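Print this page | E-mail this page

November | By the Hedegaard Encyclopedia desk

Laundry marking

Laundry marking is the practice of putting a lasting sign on clothes and linen, so that they can be returned to the right owner after washing.

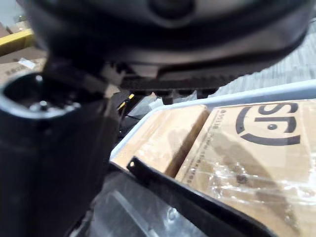

Why were marks needed when each family knew its own clothes?
Most marks were made for places where many people's washing went into the same water, such as hospitals, schools and hotels. White sheets and shirts look very much alike, and a family could also lose pieces when it sent them out to a public laundry.

History

The oldest marks in household linen were small letters sewn in cross stitch, usually in red thread. A number was often added under the letters, and it told which piece of the set it was. In this way the housekeeper could use the sheets in turn, and they became worn at the same speed.

When steam laundries opened in the towns, sewing was too slow. The laundry at Tistgate served 500 households and gave each of them a short code, written with marking ink on the collar band or in the corner of the cloth. The first code book of Tistgate is kept and has 1038 entries, with many names crossed out and the codes given again to new customers. This caused confusion, and later books don't use an old code twice.

Methods

Marking ink must stand boiling and soap. The older kinds contained silver salts and turned dark under a hot iron. If the ink was too strong it made holes in fine cotton, and for this reason some customers asked for a tape label in place of it.

Woven name tapes were sold by length. The firm Pesell offered them in packets of 96, with a choice of 8 letter styles. They were sewn on by hand at the two short ends, or on all four sides for socks.

In Zunville the laundries used coloured threads without any letters. A thread was drawn through the hem, and its colour showed the street. The system was cheap, but the colours became pale after many washings and red was easily taken for orange.

Present use

Heat-sealed labels are now common in care homes and hospitals. Sewn tapes are still used for school clothes.

See also: Mangle; Marking ink; Washing day

Contact the editors | Copyright Hedegaard Encyclopedia | Back to top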